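# Metari hand-held gripper kit – replacement finger pads or whole new jaw set?

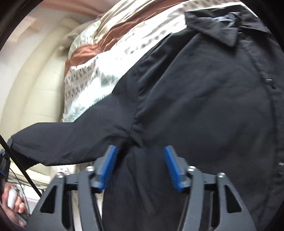
Thongsuk

14 June 2018

We bought the Metari kit from Gromulitz in February. It's the hand-held one with the black frame and the blue ribbed finger pads. We have recorded 1,176 grasps with it, mostly folding and picking up clothes. The left pad now slips on thin fabric. Buttons and collars are still fine.

The shop lists pads alone for $55 a pair, or the full jaw set for a lot more. The listing doesn't say if the pads fit the older frame. Has anyone swapped only the pads? I wrote to support and got an automatic reply.

**2 answers**

**Clolumgate** – accepted

Pads alone are enough. They fit both frames. Take the two fingers off, pull the old pad from the base end and push the new one on with the ridges facing in. It took me almost an hour the first time, mostly because the left one had been glued.

Before you order, wash the old pads with dish soap and let them dry overnight. Lint packs into the ridges and they feel worn out when they're only dirty. Also check that both linkages move freely. If one drags, the fingers close unevenly and one pad does all the work.

Run the calibration again afterward – the opening width will be off otherwise.

**padthai_robotics**

I just returned mine. Grip was OK but too heavy for long sessions. You could try rubber bands over the pads, didn't test on cloth though

**Comment from Thongsuk:** Washed them, left one is better but still slips on silk. Ordered the pads.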